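Setting up a two-arm pick and place trial in simulation: a good practice guide

Last revised February. Maintained by Kaiwen Qin for the Fliltmont bench group.

This page covers how we set up, run and record tabletop trials before anything goes near the real arms. It applies to the Drekovby cell model and to any cell copied from it. It doesn't replace the risk assessment for the physical cell, which is a separate document.

Step 1. Lock the scene file

Save the table, arms and props as one versioned file. Props are named by colour and type, such as "pink bowl" or "turquoise tray". Don't rename a prop halfway through a batch, as the Stusta log reader treats it as a new object and splits the results.

Step 2. Check the wrist views

Open each wrist view at full size before the first run. The fingertips should show at the bottom edge with the work surface beyond them. If the fingers are missing, the camera mount has been moved in the model and needs to go back to its saved offset.

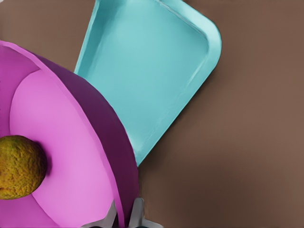 Write down which arm each view belongs to. We label arms from the robot's side of the table, so left and right swap when you look from the front. Most of the mislabelled runs sent back to us come from someone using their own left and right.

Step 3. Set the keep-out zones

Give each arm its own zone and one shared zone over the centre of the table. Only one arm may enter the shared zone at a time unless the task is a handover. Set the minimum clearance between moving links to 27 mm. The planner will accept a smaller value, but please don't use one.

The waiting arm holds with its gripper open and clear of the props. Check this in its wrist view as well as in the joint readout.

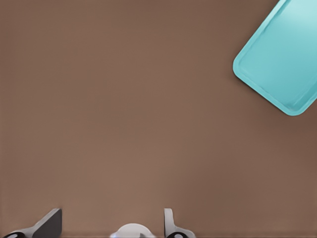 An open gripper should also be logged as open. If the log and the view disagree, stop the batch and fix the log before going on.

Step 4. Run the trial

Run each start position 3 times with the same seed, then change the seed. Stop a run if:
a link enters the other arm's zone
a prop leaves the table
the gripper reports a grasp and the overview doesn't show one

Keep stopped runs. They go in the same folder as the completed ones, with the stop reason in the file name.

Step 5. Save the overview

Every run needs an overview still showing both arms, both grippers and all the props on the table.
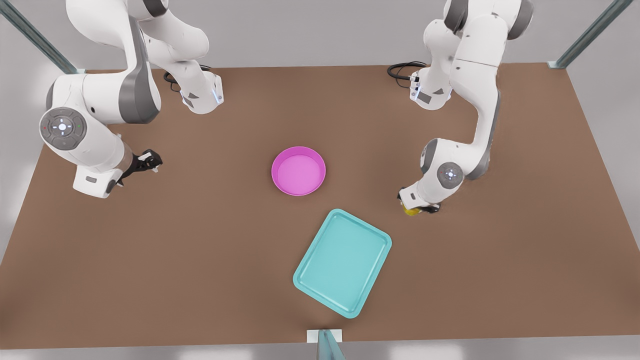
Overview still: yellow object in the robot's left gripper, bowl and tray empty.

Step 6. Sign off

Have 2 people review each batch, and neither should be the person who wrote the task. The Dhillon checklist is the one to use. Enter the scene version, the clearance value and the number of stopped runs, then move the batch folder to the archive.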